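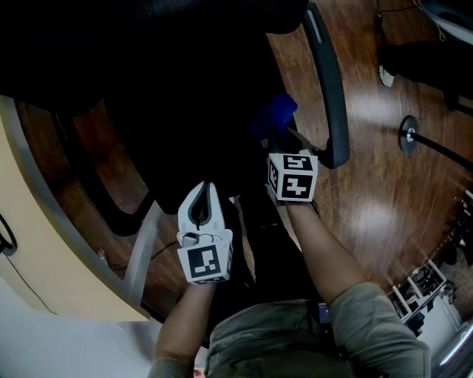
手持ちグリッパー「Pollock」を左右の手に持った作業の様子

報道関係各位

2023年6月12日
株式会社Nirow

手持ちグリッパー「Pollock」の定期点検手順を改訂
点検項目を28に整理、マーカーキューブの着脱後確認を必須に

株式会社Nirowは、片付け動作などの教示データ収集に使用する手持ちグリッパー「Pollock」について、組み付け、日常の手入れ、定期点検の手順を改訂し、本日より公開します。対象は、左右一組で使用する全機です。すでにお使いのお客様には、担当窓口から改訂版の手順書と点検記録票をお送りします。

■改訂の背景
Pollockは、作業者が左右の手に持って物をつかみ、その動きをロボットアームの教示に使う機器です。机の上だけでなく、椅子の座面のまわりや床に近い位置でも使われるため、家具への接触が避けられません。当社のUllevton整備拠点に蓄積した2249件の点検記録を見直したところ、修理依頼の多くは、爪の内側に張ったパッドの摩耗と、マーカーキューブの取り付けのずれに関するものでした。
特にキューブのずれは、外観に傷がなくても位置の計測値に影響します。これまでの手順書では、キューブの確認を使用者の判断に任せていました。

■主な変更点
1. 定期点検の間隔
使用時間400時間ごとに統一します。従来は設置先ごとに月単位で定めていましたが、稼働の多い現場と少ない現場で摩耗の進み方に差があったため、使用時間を基準とします。400時間に達しない機体でも、落下させた場合は次の使用前に定期点検と同じ内容を実施してください。

2. 爪とパッド
白い爪の先端を閉じ、左右の先端の位置がそろっているかを正面から確認します。内側の濃い灰色のパッドは、乾いた布で拭いてから、端の浮きと表面の硬化を調べます。アルコールの使用は認めていません。パッドの交換は左右同時に行い、片側だけの交換はしないでください。交換後は薄手の布と硬い箱をそれぞれつかみ、滑りがないことを確かめます。布をつかむ作業が多い現場では、パッドの隙間に繊維が残っていることがあります。繊維は毛先の柔らかいブラシで取り除きます。

3. マーカーキューブ
キューブを一度でも外した場合は、再装着後の位置確認を必須とします。固定ねじは対角の順に仮締めし、専用の治具に載せてから本締めします。各面の模様に汚れ、めくれ、光沢の変化がある場合は、その面のシートを張り替えてください。油性ペンなどによる補修はできません。左右のキューブは模様の割り当てが異なるため、入れ替えて装着すると認識の誤りにつながります。記録票にはキューブごとの番号を記入する欄を設けました。

4. 配線
爪の付け根付近の配線は、爪を全開および全閉にした状態で、張りすぎや挟み込みがないかを見ます。たるみを結束バンドで強く縛ると断線の原因になります。被覆に白化や割れが見つかった場合は使用を中止し、配線一式を交換します。

5. 手首側の固定
固定バンドの伸びと留め具の緩みを確認します。手に持って軽く振り、キューブと本体の間に音やがたつきがないことを確かめてください。

■作業場所の準備
改訂版では、機体の点検に加えて、作業場所の準備に関する章を新設しました。収集を始める前に、手の動く範囲に垂れた電源コードやケーブルを寄せ、テーブルの縁や椅子の肘掛けにキューブが当たらない姿勢を一度試します。照明が床に強く反射する場合は、照明の向きを変えるか、作業位置をずらしてください。椅子など動く家具を使う場合は、開始時の位置を床にテープで示しておくと、やり直しの際に位置を合わせやすくなります。

■Studbergでの先行運用
改訂手順は、当社のStudberg試験室で先行して運用しました。点検は担当者2名で行い、1名が機体を操作し、もう1名が記録票に記入します。先行運用で、パッドの張り替えとキューブの再装着を同じ日に行う場合の順序について指摘があり、パッドを先、キューブを後とする現在の順序に改めました。パッドの圧着時に本体へ力がかかるためです。記録票の記入欄も、手袋をしたまま書けるように広げています。

■部品の供給と修理受付
交換用パッド、マーカーシート、配線一式は、Ullevton整備拠点から出荷します。爪の割れ、開閉部の固着、キューブ取り付け部の変形は、現場での修理の対象外です。機体を左右一組でお送りください。片側のみの返送では、組み合わせでの位置確認ができません。返送時はキューブを付けたまま、付属のケースに収めてください。

■今後の予定
10月に、位置確認用治具の改良品の供給を開始します。現行の治具も引き続き使用でき、点検手順に変更はありません。旧版の点検記録票は9月末まで受け付けます。

■会社概要
社名:株式会社Nirow
事業内容:手持ちグリッパーおよび教示データ収集機器の開発、製造、保守
整備拠点:Ullevton
試験室:Studberg

■本件に関するお問い合わせ
株式会社Nirow 保守サービス窓口
お問い合わせの際は、本体底面の製造番号と、直近の点検記録票をお手元にご用意ください。

※手順書の内容は、改良のため予告なく変更する場合があります。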